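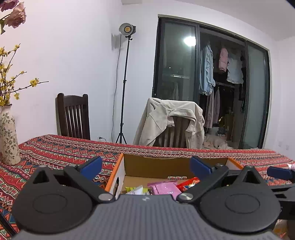
# Packing and unpacking tasks at the dining table

Tips for people recording box tasks at home with the hand-held grippers. Put together by Theano Rallis for the Bretdale group, last changed 4th August.

## Setting up the table

- Put the box near the middle of the table, open side toward you. If you work with two grippers, both should reach the bottom without your elbows touching.
- Leave the tablecloth on if you normally have one. Patterned cloth is welcome. We have plenty of bare tables already, and a system trained only on those does badly in a real kitchen.
- Smooth the cloth before each take. A fold under the box makes it rock when a finger pad pushes on the side.
- Vases and flowers can stay, but move them to the far side or a corner. Long twigs catch on your sleeve.
- Switch on the lamp before you start and leave it alone until the session is over. Shiny packets throw glare, so turn the lamp toward the wall if the print washes out.

## Choosing what goes in

Snack and noodle packets are good practice. Mix colors and sizes, and lay at least one on top of another. Boxes with hand holes are fine.

Grip a packet by the crimped end where you can. The middle slides out of the pads, and squeezing harder crushes what's inside. For a packet lying flat, push it against the side of the box first and pick it up as it tips.

## Recording

1. Start with both grippers open and above the cloth.
2. Move at the speed you'd use to put away groceries for someone who is watching. Lefteris Rallis timed his and settled on roughly 16 seconds a packet.
3. If you drop one, pick it up and carry on. Recoveries are useful. Only stop if it lands on the floor.
4. Close the pads fully before you put a gripper down.
5. Rearrange the packets after every 4 takes, and turn the box a little too.

Keep your free fingers off the packets. A take where a hand helps out has to be thrown away. Of the 2583 takes sent to Filska so far, 1584 were kept, and helping hands were the most common fault.

## Afterward

Wipe the pads with a damp cloth and let them dry. Salt and crumbs make them slippery. Check the pivot pins for play, and write the table and box you used in the session notes.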